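Moving an old pension pot: notes on the transfer value

January 10, 2023

I left Hájek after 16 years with a deferred benefit in the company plan. The plan is closed to new members and is run by an outside administrator, Nilell. In the fall they sent me a transfer quote, and I have spent part of the winter working through it.

The benefit at normal retirement age is 860 a month, with increases capped at 2 percent a year. The quote gives a single lump sum in exchange for giving up that income. To get from one to the other, the plan actuary projects the payments, then discounts them back to today using a rate tied to bond yields. When yields go up, the lump sum goes down. The monthly benefit does not change.

I had an older quote in a drawer from before rates moved. Same benefit, same retirement date, much larger lump sum. I had read the drop as a sign the plan was in trouble. The funding statement says otherwise: the plan is 100 percent funded on its own basis, and no reduction has been applied to transfers.

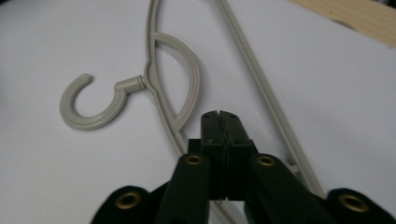 The second thing I checked was the survivor pension. The Nilell letter lists it on page two, but the comparison table leaves it out. Anyone using the table alone will understate what the plan pays to a married member.

Third, charges. Starkitz, where my current savings sit, takes its fee from the balance every quarter. Marnosmont quoted a lower fee but adds an exit charge in the early years. The old plan takes nothing from me directly.

The quote expires in February. I have asked Nilell for the early retirement factors in writing and will not sign anything until they arrive.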